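Cleaning my old desktop computer

March 23, 2024
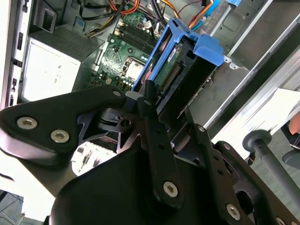
I bought this tower second hand in January, and until last week I never looked inside. The fan was so loud that my neighbor asked me about it. So I took off the side panel and used a soft brush, slowly, for one evening. I was most careful near the memory slots. The hard drive sits in a bright blue plastic caddy, and I like this color very much. Next I want to buy a bigger drive, but my budget is small.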